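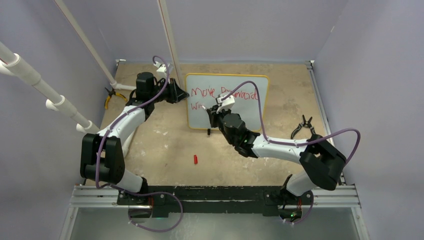

Two arms and a small whiteboard with red marker on it. The right gripper is raised to the writing surface, as if pressing on it or reaching toward it.

CAN IT DO THE CHORES YET?

Every few months somebody forwards me a clip and asks whether we can stop arguing over who cleans the boards at the end of a shift. My answer in October was no. My answer on April 18, 2023, is still no, though I'll admit the question has gotten more interesting.

Wiping a whiteboard sounds like the easiest job in the building. It's flat, it's white, and the mess is a different color. But a small board has to be kept from sliding or tipping while you rub it, which makes it a job for two hands, and the hands have to agree on how hard to push. Push too lightly and the ink stays. Push too hard and the board goes over.

Kenza Ramadan, who runs the packing line at Shehata, went to see a pair of arms at Sturix this spring and timed them on her phone. One board took them 35 seconds on a good try. She does the same board in 3. "I'd take slow," she told me. "Slow is fine at night. What I can't take is coming in to find it on the floor."

Younes Tazi at Erkari is more hopeful than I am. He points out that his own shop has some 400 little jobs like this one – wiping, capping markers, putting the pliers back – and that a machine good at even 20 of them would earn its corner of the bench. Fair enough. I asked which 20 he'd hand over tomorrow. He's still working on the list.

What I'd like to see is a dull test. Different boards, old ink, bad light, and a week without anyone standing by to reset things. Ristadau has offered us a spare room if a maker wants to try it. Send me the whole week, failures included, and I'll print the numbers. Until then the rag stays on its hook by the door, and the rota is unchanged.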